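Gillura issues revised assembly and loading guide for two-tier shoe benches

Stultthorpe, December 24, 2020

Gillura has published a revised guide for its two-tier entryway benches, covering assembly, the angle of the lower shelf and the order in which indoor footwear should be placed on it. The guide replaces the single folded sheet packed with the benches until now. It applies to all units sold through the Pumphrey stores and by mail.

The main change concerns the lower shelf. In the earlier sheet the shelf was drawn level, and many buyers mounted it that way. The revised drawings show it set at a slight tilt, with the raised lip on the low side. Mounted level, the shelf holds the same number of pairs, but soft slippers tend to slide back when the floor is mopped or the bench is moved. The tilt keeps heels and toes against the lip.

"The holes were always drilled for the tilt," said Dilwyn Vaughan, who edits product instructions at Gillura. "The old drawing was made from a prototype. People followed it and then wrote to ask why one screw went in crooked."

Gillura received 200 letters and emails on the subject. Most concerned the rear screws on the lower shelf. A smaller group asked whether the lip belongs at the front or against the wall. The guide now answers both points on its first page, with the screw positions drawn at full size so that a part can be laid on the paper and checked.

The second section deals with loading. Slippers go on the lower shelf in pairs, side by side, with the toes of each pair pointing the same way. Closed slippers and open-backed slides can share the shelf. Where depth allows two rows, the lighter pair goes in front. Outdoor shoes are to be kept off the lower shelf until the soles have dried, as standing water collects along the inside of the lip and will lift the edge band over time.
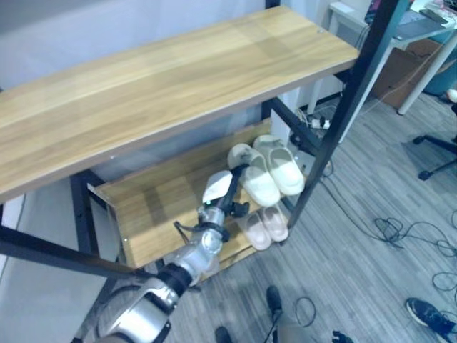
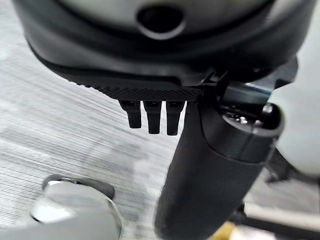
The top shelf is rated as a seat for one adult and is not intended for storage. Gillura advises against placing plant pots or boot trays on it. The finish will take a damp cloth and mild soap. Scouring pads and alcohol wipes leave dull patches that cannot be polished out, and the warranty does not cover them.

Retightening is covered in a short table. All screws are to be checked 11 days after assembly and then every 3 months. The guide asks for a hand screwdriver at each check. Power drivers account for most of the stripped holes seen by the returns desk, according to Emlyn Rowlands, who handles spare parts for the Pumphrey stores.

"A stripped hole in the lower shelf means a new shelf," Rowlands said. "We can't fill it and send it back out. The lip side carries too much of the load."

Replacement lower shelves will be stocked at the Stultthorpe store from February. They are supplied with four screws and a strip of edge band. Owners who mounted the shelf level do not need new parts. The shelf can be removed, turned to the correct position and refitted with the original screws, provided the holes are sound. The bench should be emptied and laid on its back on a blanket before the work is started.

The guide also covers use on carpet. Posts standing on deep pile can settle unevenly in the first weeks, which shows up as a rocking seat. The fix given is to loosen the lower shelf by half a turn at each corner, press down on the top shelf with both hands, and tighten again in a diagonal pattern. Felt pads are for hard floors only and should be taken off before a bench is moved onto carpet.

A first printing of 1000 copies has gone to the Pumphrey stores and will be handed out free at the parts counter. Benches packed after the new year will have the guide in the carton. The Zeria coat rack, which uses the same screws, keeps its current instructions.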